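Plirnow Perception and Planning Working Group
Minutes of meeting held May 22, 2020

Present: control, perception, planning and tooling leads; test bench operator; minute taker
Apologies: Greltton integration lead
Minutes of the April meeting were accepted with one correction. Under item 3, "gripper frame" should read "wrist frame".

1. Actions carried over

1.1 Logger rewrite. Closed. The Jergate logger now writes pose, jaw width and image streams to one file with a shared clock. The old three-file format stays readable until the archive is converted.

1.2 Jaw width calibration. Open. The left and right units return different zero values after a power cycle. Control has a start-up routine on a branch but it has not been reviewed.

1.3 Licence renewal for the mesh tool. Closed.

2. Time alignment

Tooling reported on the offset between head camera images and hand pose. In the last release the offset was fixed in a config file at 64 ms. Replaying older recordings showed it drifts over long sessions, so a fixed value is not good enough. The proposal is to estimate the offset for each recording from the image motion and the pose velocity, and to store the result in the header.

Planning asked whether the estimate holds up when the hands are still. It does not. Recordings with too little motion will be flagged and will fall back to the fixed value. Agreed to proceed on that basis.

Of 314 recordings in the current Kong set, 300 passed the new header check. The rest fail on missing pose samples and will be left out of training until tooling has looked at them.
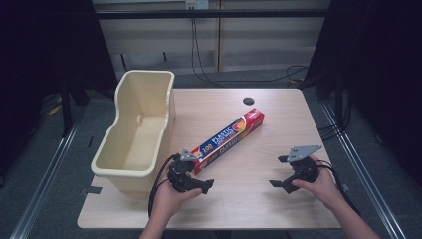
3. Object pose and grasp proposals

Perception presented the current state of the pose estimator on long cartons and open containers. Cartons are the better of the two classes. Position error is inside tolerance, but yaw still flips by 180 degrees when one end of the object is hidden. The plastic food wrap box is a fair test of this, lying diagonally across the table with its near end partly behind the left gripper, so the estimator has to rely on the red far end and the print on the blue panel. A label-based check on yaw was discussed. Perception prefers to carry the last confident estimate forward and lower its weight over time, as a label check would need new work for every product. Planning accepted this provided the confidence value is published with the pose.

Open tubs remain a problem. The fitted model assumes a symmetrical rim and gives a poor result on any tub with one end taller than the other. Segmentation of pale plastic against a pale tabletop also loses part of the rim. Perception will try a depth edge term before asking for more labelled data.

Grasp proposals on the carton class now come from the long sides only. End grasps are disabled in the planner config.

4. Two-hand planning

The planner treats the two grippers as separate bodies with a shared keep-out volume between them. The volume is too large and rejects valid plans when both hands close on one object. Control suggested shrinking it as a function of jaw width. Planning would sooner replace it with a direct distance check – the cost is longer planning time, to be measured before a decision.

Cables are not in the collision model. It was agreed to leave them out for this release and record it as a known limit.

5. Tooling

The replay viewer now shows both jaw widths under the image. Requests taken: step backward by single image, export of a marked section, and a colour change when the pose stream drops out. The first two are accepted. The third depends on item 2.

Build times on the shared server have gone up since the simulator was added to the default target. Tooling will move it to a separate target.

6. Release

Greltton integration needs a frozen message format before it can start. The format will be frozen once the confidence field in item 3 is merged. No other changes to messages will be taken in this release.

Actions

Control: submit the jaw zero routine for review; supply jaw limits to planning.
Perception: publish confidence with pose; test the depth edge term on tubs.
Planning: measure the distance check against the keep-out volume; add the cable limit to the release notes.
Tooling: merge per-recording offset; report on recordings with missing pose samples; split the simulator target.

Next meeting to be set when the message format is merged.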